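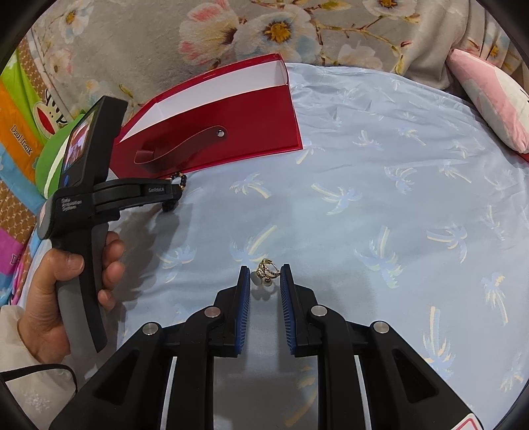 Maite Orduña

3 nov 2024

Llevaba desde junio queriendo ir a Bresesholm y por fin me he plantado allí. Para quien no lo conozca, que será casi todo el mundo: Bresesholm es un almacén de devoluciones. Compras unos pendientes o una pulsera por internet, no te convencen, los devuelves, y acaban en una nave con muelle de carga y una máquina de café que solo acepta monedas. La empresa que lo lleva se llama Vinuvel y este otoño ha abierto las puertas por primera vez para enseñar lo que están automatizando. Me apunté en cuanto vi el correo (quedaban 6 plazas, no exagero, lo ponía en la página de inscripción).

Llegar tiene su gracia. El autobús 32 te deja en una rotonda y desde allí son veintidós minutos andando por un arcén bastante feo, o eso decía el mapa, que yo tardé más porque me paré a preguntar en una gasolinera. Si vais en coche, aparcad dentro, que la barrera estaba abierta. En recepción te dan un chaleco y una pegatina con el grupo que te toca. A mí me tocó el grupo Fu, que resulta que es también como llaman a la zona donde se abren los paquetes, y estuve un buen rato creyendo que era una sigla. Pregunté a dos personas y las dos me dijeron que siempre se había llamado así.

La visita empieza por la parte de toda la vida: llegan los sacos, se abren, se escanea el albarán y alguien saca lo que hay dentro y lo mira. Lo que hay dentro es bisutería, sobre todo. Anillos con piedrecitas, pulseras de cuentas, cadenas hechas un nudo que te dan ganas de llorar. Una chica que lleva allí desde que abrió la nave me enseñó cómo deshace los nudos con dos alfileres y un chorrito de polvos de talco, y os juro que me habría quedado en su mesa el resto de la mañana. Ese trabajo, de momento, no se lo quita nadie. Lo que quieren pasar a las máquinas es lo de después: coger la pieza ya revisada, meterla en su caja, cerrar la caja y dejarla en la bandeja.

Y claro, una caja no es siempre la misma caja. Las hay con tapa, con correa, con forro que se despega... El brazo que tienen montado al fondo (lo llaman Nerkel, que suena a primo alemán) se defiende muy bien con las cajitas cuadradas, y con todo lo demás se queda pensando. Lo vimos trabajar detrás de una mampara. Va despacito, con una delicadeza que a mí me puso hasta nerviosa, como cuando ves a alguien enhebrar una aguja. El público estaba encantado. La gente de la nave ni levantó la cabeza.

Lo mejor para mí vino luego, en la sala de grabación. Yo me esperaba ordenadores y a gente tecleando, y lo que hay es gente cogiendo cosas con unas pinzas. Pinzas grandes, negras, de mano, con las puntas finas y unas almohadillas azules con rayitas por dentro. Lleváis una en la mano, con su cámara, y hacéis la tarea: coger un anillo, llevarlo a la caja, soltarlo. Otra vez. Otra vez. El aparato lo va grabando y con eso se entrena después al brazo. En el cuerpo de uno de esos aparatos se lee «Data Acquisition System», y tiene una pantallita arriba, encendida, con una imagen pequeña.

Me dejaron probar, ¡y qué difícil! Había un anillo dorado de esos con la parte de las piedras más gorda que el aro, y encima puesto sobre una sábana celeste de palmeras. Uno piensa: abro, bajo, cierro, ya está. Pues no. En una superficie blanda el anillo se hunde un poco, la tela se arruga al acercarte, y cuando cierras te llevas un pellizco de sábana con el anillo de propina. Lo solté tres veces antes de acertar con la caja. La señora que me vigilaba hacía el mismo gesto sin mirar, hablándome de otra cosa, y el anillo caía siempre donde tocaba. Me dijo que el truco es entrar por el lado del aro y olvidarse de las piedras. Lo intenté y algo mejoré, pero vamos, no me van a contratar.

Le pregunté lo que preguntaba todo el mundo, si no le daba cosa estar enseñando a la máquina que la va a sustituir. Se rió y me contestó que ella prefería con diferencia la sala de grabación a la línea, porque en la línea te pasas el turno de pie y allí te puedes sentar y cambias de tarea. También me dijo, y esto ya más bajito, que el puesto de grabación es por temporadas y que cuando el brazo aprenda lo que tiene que aprender no sabe muy bien qué vendrá. En la empresa les han hablado de pasar a control de calidad. A algunos les han dado ya un curso. A ella todavía no.

Con un compañero suyo tuve la conversación contraria. Él viene de la línea de embalado, lo movieron antes del verano y lo lleva fatal: dice que antes sabía al acabar el día lo que había hecho, tantas cajas, ahí están, y que ahora repite el mismo gesto y le dicen que unas grabaciones valen y otras no, y que no siempre entiende por qué. Una mano que tiembla un poco, una pausa rara, y a la basura. Además se le carga el pulgar. Me lo enseñó, con ese gesto de apretar la empuñadura — yo lo había hecho un ratito y ya lo notaba, así que no me cuesta nada creerle. Han pedido que los turnos con la pinza sean más cortos y de momento rotan cada hora. Les parece poco.

En la charla del final (en el comedor, con unas sillas incomodísimas) el encargado de la visita explicó los planes con bastante franqueza, o a mí me lo pareció. Hay 22 personas en la zona Fu y la idea es que sigan siendo las mismas, pero repartidas de otra manera: menos en embalado, más revisando y más atendiendo a lo que el brazo aparta. Porque aparta mucho, ojo. Al lado de Nerkel hay una bandeja a la que van todas las piezas con las que no se aclara, y cuando pasamos nosotros estaba bien llena de pulseras. Alguien del público preguntó si ese reparto estaba firmado en algún papel y la respuesta fue que se estaba hablando. Hubo un silencio un poquito largo y luego sacaron las galletas.

Cosas sueltas que apunté en la libreta y no sé dónde meter:

Desde que está el brazo hay menos ruido en el fondo de la nave, porque han quitado la cinta vieja. A unos les encanta y a otros les falta, que con la cinta se podía poner la radio más alta y no se quejaba nadie.

El almuerzo ahora lo hacen por tandas. Antes paraba la línea y bajaban todos juntos. Esto me lo comentaron varias personas, mucho más que lo de los sueldos o lo de los cursos, y me dio que pensar en el camino de vuelta.

Los que graban se pican entre ellos con las cadenas finas. Coger una cadena con la pinza y que entre entera en la caja sin quedarse colgando es como meter un espagueti en un dedal, y tienen en la pizarra un dibujito de una corona para quien lo haga mejor esa semana.

La tienda de la entrada vende piezas de devolución a precio de risa. Me llevé unos aros y una pulsera de cuentas oscuras, y casi me llevo otra más.

Si abren otra vez, id. La inscripción es gratis y se hace por su página. Llevad zapato cerrado, que a un señor con sandalias no le dejaron pasar a la zona del brazo y tuvo que verlo desde la pasarela. Y pedid que os dejen probar la pinza, que si no lo dices igual pasan de largo, porque la visita va justa de tiempo y la sala de grabación es lo último antes del comedor. Yo volví a la rotonda con los aros puestos y perdí el autobús por un minuto, así que el siguiente lo esperé comiéndome las galletas que me había guardado en el bolso.

Buscar en el blog Escribe y pulsa Intro

Usamos cookies propias y de terceros para mejorar tu visita. Si sigues navegando entendemos que las aceptas. Aceptar Configurar

Contacto | Aviso legal | © Maite Orduña. Todos los derechos reservados | Volver arriba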